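Packing the breakfast bag: my notes
Community kitchen talk, Allusus Hall, 06/09/2020

Start with hello, thank Lụa Đinh for the intro, and get the slides going before I start rambling (you know me).

Okay, so, breakfast bags! I've been packing these since May and I still get a bit silly over them. A pastry, some orange, a decent paper bag, done. Ask who's had a squashed croissant this week. Wait for hands. Tell the Misada bus story if they're laughing, skip it if they're not.

Bags next. I like one with rope handles and a bottom flat enough to stand up by itself, so you've got both hands free for the food. Open it right up before you cut anything, because sticky fingers and paper are a terrible mix!

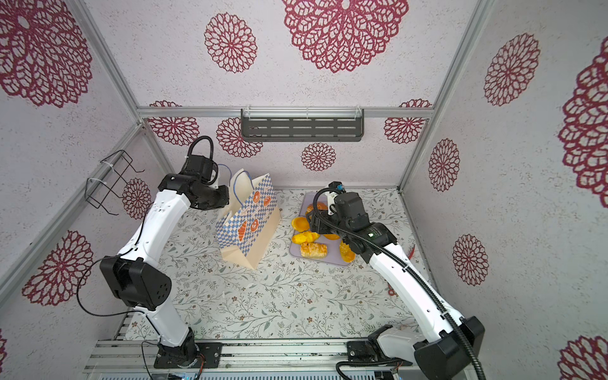
Then the order things go in. Fruit first, in a little tub with a lid, down at the bottom where the weight belongs. Pastry last, wrapped loosely in a serviette and sitting on top. I did it the other way for ages and my poor sister got orange juice pastry every Saturday (pause here, she's in the second row).

Cutting the orange: leave the peel on. The pieces hold their shape and people have something to grab. Cut it on one side of the board and keep the pastry well over on the other, or use two boards if you've got them.

Prices, quickly. The bags from Clilard cost us $3 for a bundle of 5, and I think the colour's nicer too. We packed 340 breakfasts last season and we're hoping for 380 this time.

Questions, then everybody up to the tables to pack their own. Remind them the tubs go back in the blue crate by the door.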